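Feeling the ground move at the cabin

Posted December 2023

I was up at the cabin by myself when the first one came. I was sitting on the floor sorting fuses into a coffee can, and I felt a push from underneath, like a truck had backed into the foundation. Then it was over. The ceiling light swung a little. I got up and looked outside, and there was no truck.

I've owned the place for nine years and had never felt an earthquake there. The people at the gas station in Stonero told me they get one every few years that you'd notice, and a lot more that you wouldn't. The woman at the register had felt this one too. She said it knocked a row of windshield fluid over and that was all.

There were two more that night. The second was hardly anything. The third woke me up just before four, and it had more of a roll to it. I lay there and listened to the stovepipe tick against its bracket. It went on for maybe ten seconds, though I've read since that people always guess long.

In the morning I walked around the outside with a flashlight and looked at the foundation. It's block on a poured footing, and the crack on the north corner was the same crack I've been looking at since I bought the place. I put a pencil mark at each end of it with the date so I'll know if it grows. I should have done that years ago.

The chimney was the part I worried about. I shut the damper and didn't light the stove until I'd been up on the roof to see the top courses. One brick in the cap was loose. It may have been loose for a long time. I took it down and set it on the porch, and I'll mortar it back in when the weather allows. I ran the little electric heater in the meantime and wore a hat indoors.

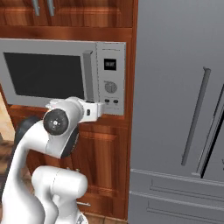 The other thing I checked was the water heater. It had one strap on it, low down, and the strap was held to the paneling with drywall screws. I drove to the hardware store and bought a two-strap kit made by Flinex. It wasn't expensive. You put one strap in the upper third of the tank and one in the lower third, and the lag screws have to go into studs. My stud finder was no help on that wall, so I drilled small holes until I hit wood and patched the misses later. The job took most of an afternoon. I also swapped the rigid gas line for a flexible one, or rather I paid the propane company to do it when they came out to fill the tank.

I don't carry earthquake coverage on the cabin. I called and asked for a quote after all this, and the deductible was high enough that I'd be paying for nearly anything short of a total loss. I may still do it. I haven't decided.

My neighbor down the road, the Ó Súilleabháin place, had more trouble than I did. They lost a shelf of canning jars in the basement, and their well ran cloudy for two days. I'd never heard of a well doing that, but apparently it's common enough after some shaking. Mine stayed clear. I filled some jugs anyway and left them in the hall closet, 30 gallons in all, and wrote the month on the lids.

I went back and forth about where the shaking came from. There's an old fault mapped along the creek, and there's also the reservoir at Fledo, which a few people in town like to blame for everything. I looked at the state's map and the dots were nowhere near the reservoir. They were in a loose bunch up the valley, 30 miles or so of empty road past my turnoff. The largest was small as these things go. I filled out the online form that asks what you felt and whether anything fell. When I checked again the next day there were 400 responses, and one of them was from a town 70 miles away, where somebody said their dog got up and left the room.

Since then I've done a few small jobs. The bookcase is screwed to the wall. The heavy cast iron pans have moved from the high shelf to the bottom of the pantry. I took the framed map off the wall above the bed and hung it in the hallway. There's a flashlight and a pair of old shoes under the bed now, which was the advice I saw most often, and it cost me nothing.

I haven't felt anything since the third one. I still notice when the light fixture moves, and so far it's been the furnace fan every time. I'll be back up after New Year's if the road is open, and I'll look at the pencil marks then.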